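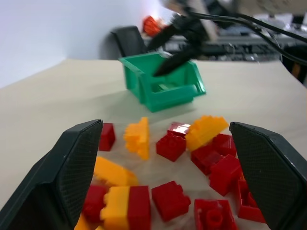
*4-minute read*

**Figure 3.** Wrist view from one arm of the bimanual cell, with the brick pile between the fingers and the other gripper at the green bin. The gridded inner pad on the left finger is the consumable treated in this section.

## 4. Upkeep of the cell

### 4.1 Fingers and pads

Papers on bimanual sorting tend to describe the policy in nine pages and the hardware in a footnote. We have reversed the proportions here, partly from conviction and partly from having spent most of March with a hex key in hand. The cell, known in the lab as Urkuren, has two arms, a pale tabletop, a bin and a supply of interlocking plastic bricks. Its behaviour over the study period is explained better by the state of its finger pads than by any hyperparameter we adjusted.

Each finger carries a replaceable pad with a fine grid texture on its flat inner face (Figure 3). The grid was chosen for its grip on smooth plastic. It is also excellent at collecting skin oil, lint and whatever the cleaning contractor puts on the tables. A clouded pad still closes on a brick, and the controller reports a successful grasp with great confidence; the brick then leaves on its own schedule somewhere between pile and bin. Our logs contain 112 such departures. We first put these down to the policy, and one of us (who has asked to be listed only as an author) retrained it twice.

The present routine is dull. Pads are wiped with isopropyl alcohol at the start of each session, left to dry with the fingers open, and checked under a hand lamp for flattened grid. They are swapped in pairs. Fitting one new pad opposite an old one gives a grasp that rotates the brick toward the worn side, a behaviour we briefly considered writing up as emergent. Montserrat Bravo keeps the swap record, in pencil, and over the study it runs to 31 pairs.

### 4.2 Wrist camera alignment

The wrist camera looks down between the fingers, so both fingers are always present in its view and can serve as a crude alignment gauge. Before each session the operator closes the gripper to a fixed width and overlays the live view on a stored reference. If the finger tips sit more than 12 pixels from their reference positions, the bracket is loosened, reseated and tightened again in a diagonal order. The bracket came from Thepsuriya with a torque specification that we followed faithfully until the first thread stripped. We now use a lower value and a drop of removable threadlocker.

Glossy bricks deserve a word. The red ones in particular throw back a hard highlight from the top surface, and a small shift in camera angle moves that highlight a good deal further than it moves the brick. Several apparent calibration faults went away once we stopped changing the room lighting to suit whoever was nearest the switch. Curved bricks in the yellow-orange colour cause a different sort of trouble: resting on end, they offer the fingers a studded arc and very little flat surface. No adjustment of the cell helped with this, and they remain in the set.

### 4.3 Cables

Cable routing was revised four times. In the first layout the bundle was tied tightly along the forearm, looked very tidy in the grant report, and failed at the wrist connector. The second and third failed at the tie points. The current one leaves the cables in long free curves and is regarded by visitors as unfinished. Safta Sandu's rule is that a bundle should be able to follow the arm through its full reach without any tie going taut, and the test is to move the arm there by hand, power off, and look. Connectors are reseated whenever the gripper drops off the bus, and replaced the second time it happens on the same side.

### 4.4 Bin and restart

The bin is positioned by hand near the centre of the table before each run. We tried locating it with printed corner stops, which the arm removed.

After any stop, both grippers are opened and raised clear before the joints are re-homed, one arm at a time. The vendor's tool, Kimura, offers to home the two together. We accepted that offer once. The replacement finger shells arrived on 19th April.

With these procedures in place we recorded 1464 further pick attempts, which form the data analyzed in Section 5. Attempts made before the pad routine was adopted are excluded, and are available on request to anyone studying lint.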